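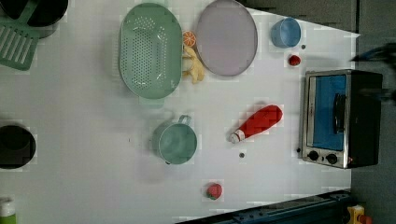
Vumora Tabletop Kit
Manipulation learning package for research labs
Product page, last revised 5/30/18

Vumora is a package for labs that study how a robot arm can learn household tasks from demonstration. It contains the recording software, the training code, a trained base policy and a set of play kitchen items. The method inside the package was developed by Liên Hồ and Tianyou Jiang at Jorness, and it is the same code which we use for our own experiments. We sell it because several groups asked us for it after our workshop talk in March, and it was not practical to send each group a different copy.

Overview | Method | Results | What is in the box | Requirements | Ordering

Method

Most learned policies for grasping are trained with one camera position, and they become weak when this camera is moved a little. In Vumora the policy receives two kinds of view at the same time: one or more fixed views of the table, and one view from the wrist. During training we hide one of the views at random. The network must then learn to complete the task with what is left. We call this step view dropout. It is simple to implement and it adds very little to the training time.

The second part of the method is the task sentence. Each demonstration is stored with a short instruction in plain words, for example "put the banana on the plate". One sentence may be written in different ways by different operators, and we keep all the versions. We do not correct the language of the operators. In our experience the policy is more tolerant to new users when the sentences are not too clean.

The third part is the selection of demonstrations. Not every recorded demonstration is good for training. The software gives each one a smoothness score, and the user decides where to put the limit. The default limit is the one we used for the results on this page.

Wrist view and approach phase

The wrist view is most important in the last part of the approach, when the fixed cameras often have the object hidden by the arm. Because the camera travels with the gripper, the fingers are always in the picture, and the policy learns the relation between the finger tips and the object directly from pixels. No hand-eye calibration file is needed.
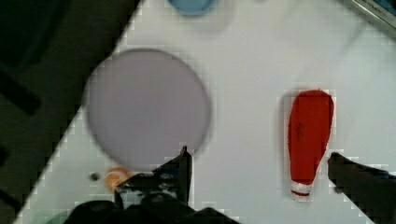
Close objects are a known difficulty for this kind of policy, and we wanted the base policy to have seen many of them. For this reason the demonstrations do not start from a clean table. With the fingers open, the red bottle lies between them and nearer to the right one, while the tip of the left finger already overlaps the plate. An approach which only centers the bottle between the fingers would have to deal with the plate as well, and this is the kind of case in which a grasp detector trained on single objects gives us poor proposals. Vumora does not use a separate detector. The network gives the next motion of the arm and the opening of the gripper, and it repeats this until the task is finished or the operator stops it.

Results

The base policy was trained with 249 demonstrations after selection. The evaluation was made by Khoa Phí, who did not take part in the recording, with 30 trials for each condition. The conditions were: all views present, wrist view removed, fixed view removed.

With all views present the policy was the most reliable. With the wrist view removed it still reached the correct object in most trials, but the fingers closed too early more often. With the fixed view removed it had trouble to find objects far from the start position. The full table with each trial is delivered with the package, including the failed trials, so that your group can compare in a fair way.

Grasping of bottles

Long objects with a smooth surface need a good finger position, and our first version of the policy was not good at this. Hằng Đinh recorded additional demonstrations only for this group of objects, with bottles in many directions on the table and with other items close to them. The ketchup bottle is held while it lies sideways, with one finger just above it and the other beside the white cap, and the pale green bowl is directly behind it.
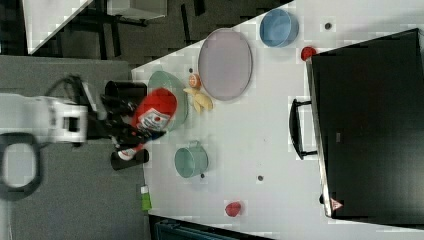

The arrangement of the table was changed often, and we advise you to do the same in your lab. Large objects should be included, not only the ones that the gripper can take. In our recordings the black box takes much of the right side of the table, with its curved handle toward the center, so the small items such as the banana and the teal mug must share the space that is left. A policy trained in this way learns also where it should not go. If your table has a large appliance, please put it in the recordings from the first session.

What is in the box

Set of play food and kitchen items
Wrist camera bracket with screws
Cable, 3 m
Storage medium with software, base policy and evaluation table
Printed guide, English

The arm, the gripper and the table are not included.

Requirements

One arm with a parallel gripper. Drivers are included for the Arholm and Zarei controllers. For another controller you must write a short interface file, and the guide explains it in chapter 3. The power supply of the camera hub is for 230 V. Please tell us in the order if you need a different one.

Ordering

Please write to Reinaldo Arruda at the Jorness sales desk with the name of your institution, the model of your arm and the delivery address. University groups receive the source code of the training part under the research license. Updates of the base policy are free for registered users.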